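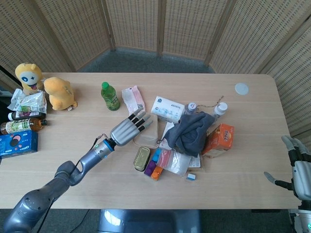 Nanumano is a dataset of family words: the private names people use at home for ordinary things, collected from the people who say them. It has 2729 entries from 410 households, and I think every one of them is a small delight. Families name what they handle a lot, so the words pile up wherever the stuff does. Take a table like the one here, with snacks, bottles, toys and little odds and ends all sharing the same top: in one house the snacks are "nummets," in another the bottles are "gluggers," and a toy can go by a name that took three children and a grandmother to settle. You won't find much of this in a dictionary, and a lot of it disappears when the kids grow up and move out. So we wrote it down!

README and data card, Nanumano word list
Filed under: Language & Home / Open Data
February | By the Dadside word list team
Reading time: 5 min

What you get

There are 2 files. The first, words.csv, has one row per family word. The second, homes.csv, has one row per household and tells you the languages spoken there, the rough ages of the people in it, and whether the form was filled in by one person or by several people arguing (we left a box for that and it got ticked a lot). The files join on home_id.

Columns in words.csv

word: the family word, spelled the way the household spelled it
means: what it refers to, in plain English
home_id: links to homes.csv
who_says_it: everyone, adults only, children only, or one person
origin_told: the story of where it came from, in the family's own words, may be blank
origin_type: our label, see the next section
still_used: yes, no, sometimes
say_it: a rough guide to how it sounds, may be blank

How the words were labeled

We sorted origins into a handful of types. "Slip" is for a child's try at a real word that stuck, like "hopdog" or "lellow." "Sound" is for a word that copies a noise. "Blend" is two words run together. "Borrowed" covers words carried over from another language, often bent a good deal on the way. "Event" is my favorite: a word that comes from something that happened once, such as the family that calls any late train "a Marjoram" after a jar of it broke in somebody's bag. "Unknown" is for everything else, and please don't read it as a lesser type. Some of the best words in the list have no story left at all.

Two of us labeled each entry separately. Where we disagreed we talked it over and kept both labels, split by a semicolon. If your code expects a single value in that column, take the first. 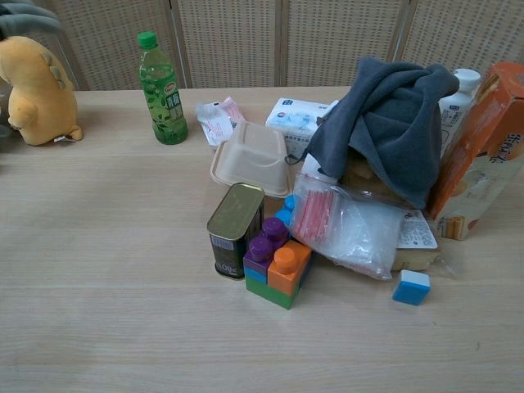 Drinks and soft toys are the richest parts of the list, and they behave very differently. Drink words tend to be about the state of the thing: how full it is, whose turn it is, whether it's been sitting out. A bottle of green tea that's about two-thirds full, like the one standing next to the yellow plush toy, would be a "nearly" in one household, and a "still-good" in another. Toy words are mostly about looks. Anything plush and round with bumps along its back has a decent chance of being some kind of "bumple," a word that reached us from homes in both Skovgate and Skála with no link between them that we could find. I still get a kick out of that one.

Where the words came from

Most forms were filled in at the library in Skovgate and at a spring street fair in Skála, where we had a stall with pencils, paper and a big jar for folded slips. The rest came through the form on Dadside, which began life as a site for fathers swapping lunch ideas and somehow became the best place we know to ask about silly words. Between them the households speak around 14 languages. English is far ahead, so go easy on any claim about how families in general do this.

Cleaning

We did as little as we could. Spelling in the word column is untouched, including capitals and doubled letters. We fixed plain typing errors in the means column. We took out surnames, street names and school names from the origin stories and put [name] or [place] in the gap. Rude words were kept. There's a fair number, and they are nearly all about the bathroom.

Known problems

The same word sometimes appears twice for one home when two people sent in forms. We kept both rows if the meanings differed even slightly.
The say_it column is patchy, and people used their own systems. "NOO-mah" and "numa" may be the same sound.
Words from homes with young children are heavily over-represented.
still_used was added partway through, so early rows are blank there. Blank doesn't mean no.

Good uses

Classroom lessons on how words get made, studies of child speech slips, quiz nights, poems, name generators, or just scrolling through with a cup of something. One reader told us she sorts by who_says_it and reads only the "one person" rows, and I can't recommend that enough.

Please don't use the list to try to work out who a household is, and please don't print the origin stories with the redactions guessed back in.

Adding your own words

Yes, please! Use the form on Dadside and send as many as you like. Words that are no longer used are very welcome, and so are words you can't explain. New entries get a fresh home_id and go into the next release once they've been through both labelers.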